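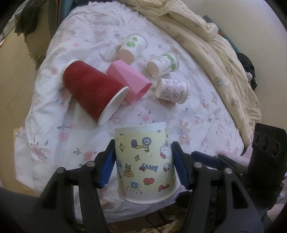

Tarea de vasos sobre cama, pinza de mano.

Acta de la reunión del equipo de recogida, Clollis
Fecha: 23 de septiembre de 2020
Preside: Gion Widmer. Toma el acta: Anjana Talukder.

1. Acta anterior
Se aprueba con una corrección: en el punto 4 debe decir "turno de tarde".

2. Línea de clasificación Gallby
Gion informa que la segunda célula automática de Gallby entra en servicio en febrero. A partir de esa fecha la clasificación manual de vasos queda en un solo turno. Las personas del turno que desaparece pasan al grupo de demostraciones o al control de calidad, según lo que cada una ha pedido por escrito. Dos compañeras todavía no han contestado y pueden hacerlo hasta la próxima reunión.
Se pregunta si el cambio afecta al salario. Gion responde que el salario base se mantiene, pero el plus de noche se pierde. Varios asistentes no están de acuerdo y piden que conste en el acta.

3. Demostraciones con pinza
El trabajo se hace en habitaciones corrientes, con vasos de papel de distintos colores, y el modelo Sakar se entrena después con estas grabaciones. En el último periodo se entregaron 1.490 grabaciones, de las cuales se aceptaron 1.240. Las demás se rechazaron casi todas por movimientos demasiado rápidos.
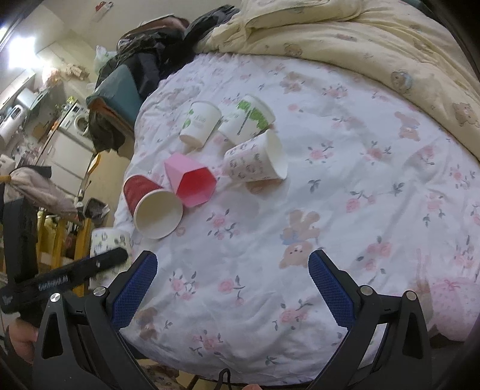

Anjana explica que el ritmo es el problema principal para quien viene de la línea. En la línea se premiaba la velocidad, y ahora se pide abrir la pinza despacio, acercarse al vaso y cerrar sin aplastarlo. Una persona con muchos años de experiencia se siente principiante otra vez - esto se dijo con estas palabras y nadie lo discutió.
También hay quejas de cansancio en la muñeca. Se propone un descanso de 5 minutos después de cada serie y cambiar de mano cuando la tarea lo permite. Se acuerda probarlo durante dos semanas.

4. Formación
El curso interno Rainer se amplía con una parte sobre revisión de grabaciones. Se pide que se haga en horas de trabajo. Gion está de acuerdo en principio, pero debe consultarlo con la dirección.

5. Acuerdos
Anjana prepara la hoja de descansos y la cuelga junto a los turnos.
Gion trae por escrito la respuesta sobre el plus de noche y sobre el horario del curso.
El motivo de cada rechazo se comunica a la persona que hizo la grabación, en privado.

6. Ruegos y preguntas
Se piden guantes finos en talla pequeña. Anjana los incluye en el próximo pedido.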